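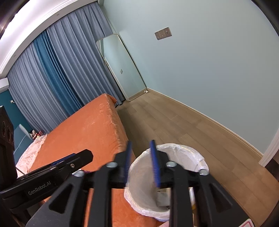 4. Arrumação diária do quarto: cama e cesto do lixo

Esta secção aplica-se aos quartos individuais da residência Wonthorpe e substitui as folhas soltas que andavam nas gavetas. Foi revista em 1 de março por Dorothy Bainbridge. Quem vier à procura do método Tultaren de «arrumação em dois minutos» não o encontra: experimentámo-lo e em dois minutos faz-se uma cama mal feita.

4.1 Antes de começar

Abra a cortina e, se o tempo deixar, a janela. Os folhetos insistem em arejar o colchão durante uma hora inteira, todos os dias. Duvido que alguém o faça. Uns 30 minutos enquanto se toma o pequeno-almoço chegam bem.

Tire da cama tudo o que não é roupa de cama: peluches, carregadores, caixas, sacos. Pouse na secretária. O chão não conta como sítio.

CUIDADO: desligue os cabos da tomada antes de os afastar da cabeceira. Um carregador ligado não fica debaixo de mantas nem entre o colchão e a parede.

4.2 Plásticos e embalagens

1. Recolha primeiro as folhas de plástico e as embalagens que estejam em cima da cama ou presas na borda do colchão.
2. Sacuda-as sobre o cesto. Trazem muitas vezes etiquetas, clipes ou um alfinete.
3. Separe o plástico limpo para a reciclagem, no fundo do corredor. O resto vai para o cesto.

Nota: guardar plástico «porque pode dar jeito» é a explicação habitual. Na limpeza de agosto, o Stuart Horrocks encheu um carrinho com plástico que não tinha dado jeito a ninguém. Se ao fim de uma semana não o usou, deite fora.

4.3 Fazer a cama

1. Puxe o lençol de baixo pelos quatro cantos, começando pela cabeceira.
2. Estenda o lençol de cima e o edredão, se o usar. A dobra junto à almofada é facultativa. Há quem jure que se dorme melhor com ela.
3. Coloque a manta de pelúcia por último, com o pelo para cima, e acerte o lado comprido pela borda do colchão.
4. Passe a mão aberta no sentido do pelo, da cabeceira para os pés. As mantas deste tipo mostram todos os vincos e mudam de tom conforme o lado para onde o pelo foi penteado. Não são manchas, escusa de a pôr a lavar.
5. Levante as pontas que arrastem. Junto ao cesto do lixo, dobre a manta para dentro.

CUIDADO: não passe a ferro. A etiqueta de algumas mantas diz que sim, a baixa temperatura, com um pano por cima. A manta que serviu para confirmar isso é hoje um pano de chão.

Lavagem: água fria, programa curto, sem amaciador. Lave as cores vivas à parte nas primeiras vezes, diga o vendedor o que disser sobre cores garantidas. Seque estendida.

4.4 Trocar o saco do cesto

1. Junte as bordas do saco que estão dobradas por fora do aro e puxe-as para cima antes de levantar o saco. Se puxar só de um lado, rasga.
2. Dê um nó simples. Se não conseguir dar o nó, deixou encher demasiado.
3. Veja o fundo do cesto e passe um pano húmido se for preciso. Seque.
4. Abra o saco novo e empurre-o até ao fundo com a mão fechada, para sair o ar.
5. Vire a borda para fora, toda a volta. O excedente pode ficar franzido de um lado, ou preso com um nó pequeno por baixo do aro.

Nota sobre sacos perfumados: cheiram a limão durante uma tarde e depois cheiram a lixo com limão. O armazém Marsden deixou de os enviar e não houve reclamações. Os sacos simples, em rolo, estão no armário 61.

Nota sobre pôr dois sacos «por segurança»: gasta o dobro e o de dentro escorrega. Um chega.

CUIDADO: vidro partido, lâminas e pilhas não vão neste cesto. Embrulhe o vidro em jornal e entregue na receção.

4.5 Onde fica o cesto

Mantenha um palmo entre o cesto e a cama. Encostado, apanha as pontas da manta; do outro lado do quarto, o papel acaba no chão. O Jamie Lambert defende que o lugar dele é debaixo da secretária, e pode ter razão nos quartos maiores. Nos outros bate-se nele com os pés.

4.6 Problemas frequentes

A manta larga pelo: normal nas primeiras lavagens. Se continuar, é fraca e nenhum produto a resolve.
O saco descai para dentro: borda curta. Use o tamanho acima.
Mau cheiro com saco novo: volte ao passo 3 de 4.4, que é o que toda a gente salta.

Para pedir sacos ou roupa de cama, ligue para a extensão 382.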